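Read this section through before you unpack the drive kit. Allow one morning for the work, and a second person for steps 3 and 4.

## 4. Fitting the Rineck drive to a sliding gate

The Rineck drive fits gates up to 1000 lb on a level track. For gates on a slope, use the Turnia drive and its own guide. The two kits share a control box, but the base plates are not the same.
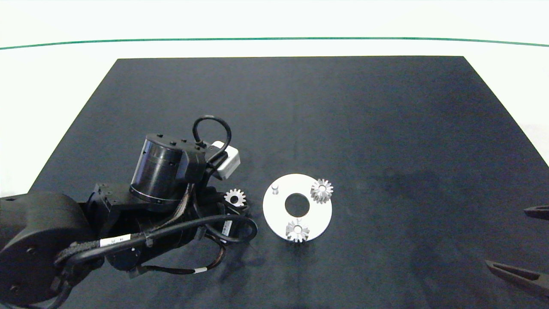 *Text: Beaudoin Gate Supply, Technical Publications. Revised January.*

### 4.1 Before you start

Push the gate by hand from one end of the track to the other. It should roll freely and stay put wherever you let go. If it drifts, level the track first - the drive will not make up for a bad track, and the warranty does not cover motors worn out by one.

You will need:

- a 16 mm socket and a torque wrench
- a masonry bit to suit the anchors
- a four-foot level
- the bag of shims packed with the base plate

**Caution:** Turn off power at the breaker and lock it. The control box can restart without warning when power comes back.

### 4.2 Setting the base plate

1. Close the gate fully and mark the line of the rack on the ground.
2. Place the paper template against the line, with the arrow pointing toward the gate.
3. Mark the four anchor holes. Have your helper hold the template flat while you do this.
4. Drill the holes, clear out the dust and set the anchors. Leave the nuts finger tight.
5. Lower the base plate over the studs and check it with the level in both directions.

Concrete pads are rarely flat, even new ones, so expect to use at least one shim. 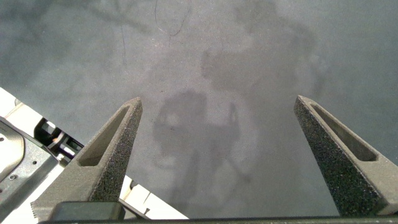 Slide shims in next to the studs, never out at the corners, where the plate can flex under load. When the level reads true both ways, tighten the nuts a little at a time in a cross pattern.

**Note:** If the pad is cracked near an anchor hole, stop. Pour a new pad or move the drive along the gate by at least 16 inches.

### 4.3 Mounting the drive

6. Set the drive on the base plate and start all four bolts by hand.
7. Fit the pinion to the output shaft. Push it on until it meets the shoulder, then tighten the set screw.
8. Pull the release lever and roll the gate slowly past the drive. Watch the gap between the pinion and the rack for the full length.
9. Adjust the height until the gap is even. The weight of the gate must never rest on the pinion.
10. Tighten the four bolts and check the gap again.

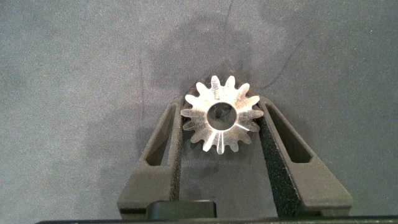
*Fig. 4-3. Spur gear, front face.*

Do not grease the rack. Grease holds grit, and grit wears the teeth. A dry brush twice a year is enough in most yards.

### 4.4 Setting the travel stops

11. Clamp one stop bracket to each end of the rack.
12. With the release lever still pulled, roll the gate to each end and confirm that the bracket trips the switch before the gate meets its post.
13. Return the lever, restore power and run one full cycle from the keypad. Keep everyone clear of the gate.

If the gate stops short and the display shows 116, the close switch tripped early. Move that bracket out a little and run the cycle again. Code 337 means the drive felt too much drag - go back to step 8 and check the gap.

Owners with a Nidia keypad should pair it now, before putting the cover on. Pairing is covered in section 5.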